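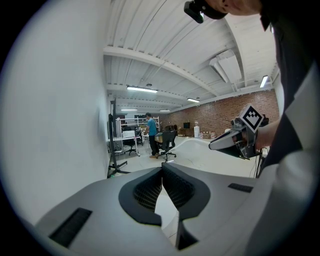 My sister wants to know when she can stop cleaning her own shower door. She asks me this every time I visit, as if I have a hotline to the robot people, and every time I say "not yet" and she hands me the squeegee. So this post is for her, and for Hertta Niskanen, who left a comment in April asking whether any machine out there can do a real chore from start to finish.

Short answer: a few can, if you're generous about what counts as a chore.

What already works (sort of)

We have a Koltholm robot vacuum that cost us $300, and I love it more than is reasonable. It does the hallway and the kitchen while I'm out walking the dog, and most days I come home to a clean floor. Some days I come home to find it under the couch with a sock in its mouth. But it only has to roll around! It never picks anything up on purpose, it never has to decide how hard to push, and I still do 15 minutes of tidying before it can start, which my husband says should be counted as part of the chore. He's right and I've told him so.

The dishwasher is the other one, and I do think of it as a robot, just one that stays put. I load it, I unload it, it does the wet part in the middle.

Why a squeegee is hard

Think about what your hands do on a wet surface. You tilt the blade a little, you lean on it, you feel it start to skip and you ease off before it chatters. Then you get to the end and flick the water somewhere you'll regret. I couldn't write down how I do any of that, and I've been wiping things since I was six.

So one approach is to skip the writing down and have people do the job with a robot-style gripper in each hand, recording the movements for a machine to learn from later. I find this both clever and very funny — all that gear, and it's still a person wiping a table. The table in this case is a white oval top laid flat on the floor, and one gripper has the squeegee by its handle while the other rests its fingers on the near edge. There's a spray bottle on the floor by the wall too, same as at my place.
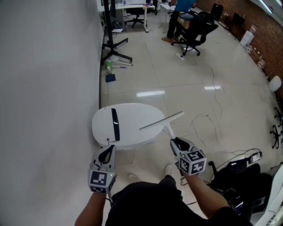 What I tried at home

I wanted to know how bad it would be, so I did our kitchen table using only salad tongs. One pair in each hand, no fingers allowed. Spraying was hopeless. I could hold the bottle or squeeze the trigger, and that was it. The wiping was better than I expected once I stopped trying to go fast, but the squeegee kept twisting, and I had to put it down and grab it again every couple of strokes. The dog left the room.

A real gripper would hold on better than tongs, I'm sure. Still, I came away with a lot of respect for anybody who does this for hours. My wrists were sore the next day.

So when?

I'd guess a shop floor gets it before my sister's bathroom does. A shop can give the machine the same table at the same height every time, and nobody leaves a razor and four shampoo bottles in the way. My brother-in-law works in packing at Doltano and says they'd take a machine that only wiped down benches, even a slow one, tomorrow.

For houses, I don't know. I'd pay $200 for something that did the shower door and nothing else, and I'd put up with a lot of streaks. If you own anything that wipes, scrubs or folds without you standing over it, tell me in the comments what it is and how often you've had to rescue it. Next week I'm back to the garden, the peas are up.

Posted 10th May in Housework, Gadgets I Don't Own Yet
15 comments | 2 shares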